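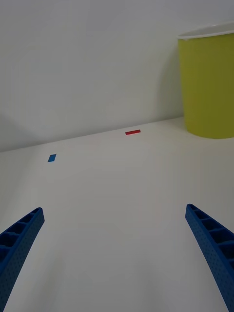
3.2 Housekeeping rules for the sorting bench

Figure 1. Wrist-camera views of the bench: fingers open and empty (first view), and with a drink can lying between them (second view).

Most published bench protocols devote several pages to the arm and a single line to the table, usually the line "the workspace was cleared." We have written that line ourselves, in the Tovon report, and have regretted it at leisure. The Gisisberg rules, revised in June, treat the table as equipment. Bins keep their colour and their shape for the life of a task. Tape marks are laid flat, in colours that differ from one another, and are replaced when they begin to curl, however fond of them the operator has become.

Rule 7 covers the items to be sorted. Drink cans must be unopened and carry their full printed label,

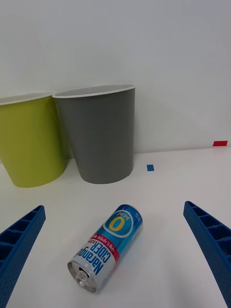

and may be set down in any orientation, including those a person would find annoying to read. An earlier draft asked that labels face the camera. Operators at Kwok complied so faithfully that 12 sessions had to be set aside, the policy having learned a great deal about tidy shelving.

Rule 11 requires that both fingers be clear of the item before recording begins. It is the shortest rule in the set and the one most often broken, generally by people who helped draft it. The Amach checklist now asks for it 2 times, on separate pages.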